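The Sock Question

There are two sorts of household, according to Milagros Gaete: the ones that fold socks and the ones that ball them. She has spent a good part of her working life going into other people's bedrooms to sort out their clothes, and she can tell which sort she is in before a drawer is opened. The balled sock makes the drawer stick at the top. The folded sock lets it shut.

I went to see her because I had given up on my own. I own black socks, nearly all of them bought in the same three or four shops over ten years, and no two of them have aged at the same speed. Some have gone a little green. Some are longer in the leg. In the mornings I dress in poor light and it doesn't matter, and then I take my shoes off at someone's house and it does.

Gaete works from a small flat above a shoe repairer's, and her own laundry is done in front of visitors without any fuss. She tips the clean basket out on the bed. A table would be kinder to the back, she says, but a bed is wide and things don't slide off it. Everything that isn't a sock goes to one side, and the socks are left until last.

"People start with the socks because they are small and they think they will be quick," she says. "Then they are still doing socks when the kettle has boiled and gone cold, and the shirts are creased."

Her method for black socks depends on the cuff. Colour is no use under an ordinary bulb, and the heel and toe wear differently on the left and right foot, so she ignores both. She lays each sock flat and looks at the top edge: how deep the ribbing is, whether it has gone slack, whether there is a line of stitching inside. Cuffs that match go together. Two socks are laid one on the other, toes level, and folded over from the foot end. She doesn't turn the cuff back over the bundle, as my mother did and as I have always done.
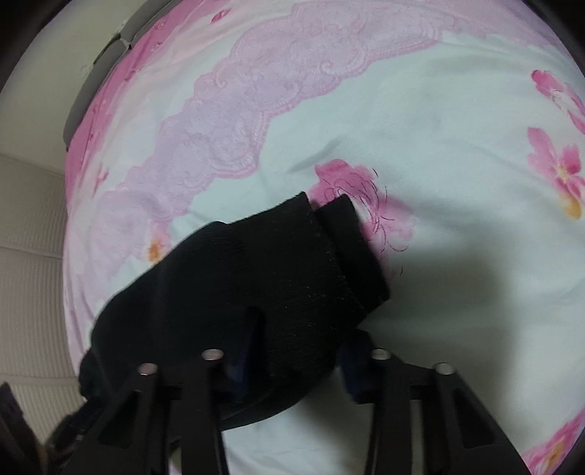
Turning the cuff is what ruins it, in her view. One side of the elastic is stretched round the whole bundle and stays that way until the socks are next worn, which in a full drawer might be weeks. She showed me a pair that had been kept balled and a pair of the same make that had only been folded. The first pair would not stay up on her wrist, let alone a calf.

The objection to folding is that the pairs come apart. They do, if the drawer is half empty. Gaete's answer is to stand the bundles on end, packed closely, with a shoebox lid or a strip of card to take up the slack. Herrera, a small firm that makes drawer inserts, sells a divided tray for the purpose, and she has fitted it for clients who wanted one. She uses the lid of a boot box herself.

The other trouble with black socks is fluff. Anything pale in the same wash will leave its specks on them, and towels are the worst by a long way. Turning socks inside out before they go in keeps most of it on the side nobody looks at. It also means turning them the right way again afterwards, and Gaete admits that she does this for clients and seldom for herself. What is left she takes off with a damp rubber glove, wiping in one direction from cuff to toe. Sticky rollers work too, though she finds they pull at fine knits.

She is stricter about the bed. A printed cover shows up dropped hairs and threads less than a plain one does, so she shakes it before the basket goes down and again when the job is finished. Her first summer in the trade, a hot July, she sorted a whole family's clothes on a patterned duvet and carried a good deal of the dog home on her skirt.

How many socks does a person need? Gaete dislikes the question. She once worked for a man who had 34 pairs and wore every one of them in turn, and his drawer was a pleasure. The clients who struggle usually have fewer, plus a carrier bag of singles kept at the bottom of the wardrobe in case the partners come back. She gives the bag until the next two washes. After that the cotton ones become dusters and the rest go to textile recycling, if the local bank will take them. Some will not take odd socks, and it is worth reading the notice on the side.

Buying all one kind is the advice everyone gives, and she gives it too, with a warning. Shops change their suppliers. The sock sold this spring under the same label may have a narrower cuff than the one sold last spring, and you are back where you began, only with more socks. If you are going to do it, she says, buy the lot on one day and retire the old ones on the same day — that second part is the one people skip.

I went home and tipped out my drawer on the bed. It took me most of an evening. I ended up with a full row of pairs standing on end, a heap of singles I could not match by any cuff, and one long football sock that I have never seen before in my life. The drawer shuts. I have been folding for a month now, and I still catch my thumbs going into the cuff to turn it over.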